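Section 2: Folding T-shirts for the Gimum drawer inserts

I wrote this part of the Kirkcombe guide after refolding my whole summer drawer twice, so learn from my mistakes. You'll want a flat table, a basket for the shirts still waiting their turn, and a back corner kept free for the finished pile.

Step 1. Lay one shirt on the table and find the neckband. Smooth that part first with the side of your hand, working out toward the shoulders. I always start at the neck - if it's bunched up, everything below it goes crooked. 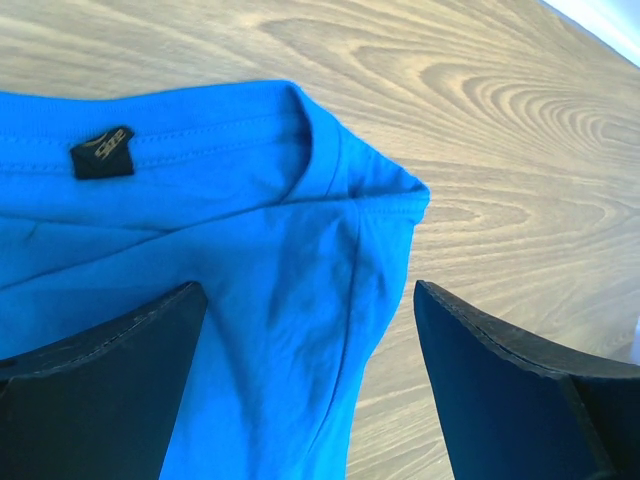
Do I need to iron first?
Only if you iron your T-shirts anyway. A good smoothing by hand is plenty for the drawer.

Step 2. Spread the rest of the shirt out, sleeves and all, and pull the hem gently until it's square. Slide the finished pile out of your way if a sleeve keeps landing on it. 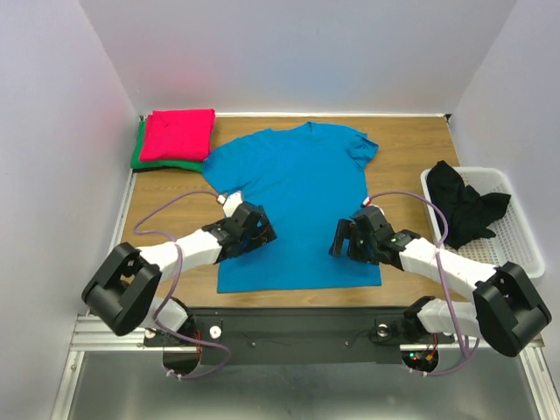 Step 3. Fold one side in toward the middle, lengthwise, and lay the sleeve back over the body. Do the same on the other side. You're after a long strip that's the same width at the top and the bottom.

Note: the insert slots are nearly 30 centimeters long, so don't fuss over half an inch here or there. 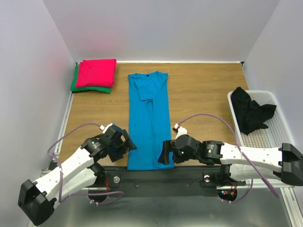 Slippery fabrics are the ones that give me grief, and I fold those last, when I've warmed up! Cotton is far more forgiving. Before you go on, check your strip from neck to hem. The blue shirt is a long narrow rectangle at this point, with the sleeve lying across the upper part, and that's close enough to carry on with. If yours flares out at the hem, open up that side and lay it again.

Step 4. Bring the hem up toward the neck and fold again until the shirt fits your slot. Press down with flat hands (no punching, tempting as it is) and let it sit a moment before you move it.

Caution: don't stack above the rim of the insert. The drawer will catch the top shirt and drag it out the back, and then you're on your knees with a flashlight.

Step 5. Add the shirt to your pile and take the next one from the basket. I keep my pile to one side, like the pink-red and green ones at the back left.

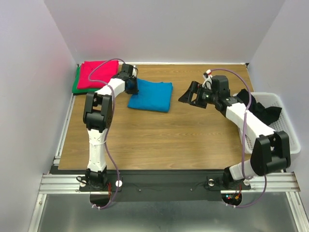 Dobre wrote in to say that thick shirts do better with one fold fewer, stood on edge in the wider slots at the front. I tried it with my heavy ones and I'm converted, so go ahead and skip the last fold on anything bulky.

Step 6. Load the insert from back to front, with the smooth folded edge facing up.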